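What Is a Fable?

A fable is a short story that seems to be about one thing but is secretly about another! A writer might tell you about a greedy fox when the real target is a greedy mayor. Fables are very old, and people still love making new ones. 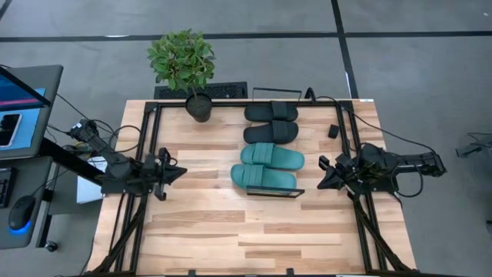 Picture a pond called Brolville, where 151 frogs vote for a leader. Two herons promise free flies for everybody — and hope the frogs forget what herons eat! Is that story about frogs? Or is it about checking promises before you vote?

Readers don't always agree, and that's the fun part. Try writing your own fable in five sentences, then ask a friend what it means.
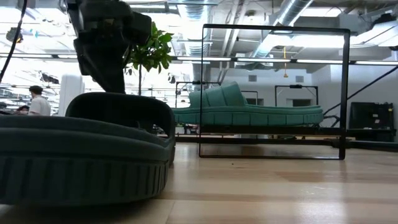

A dark green slide sandal on a wooden tabletop.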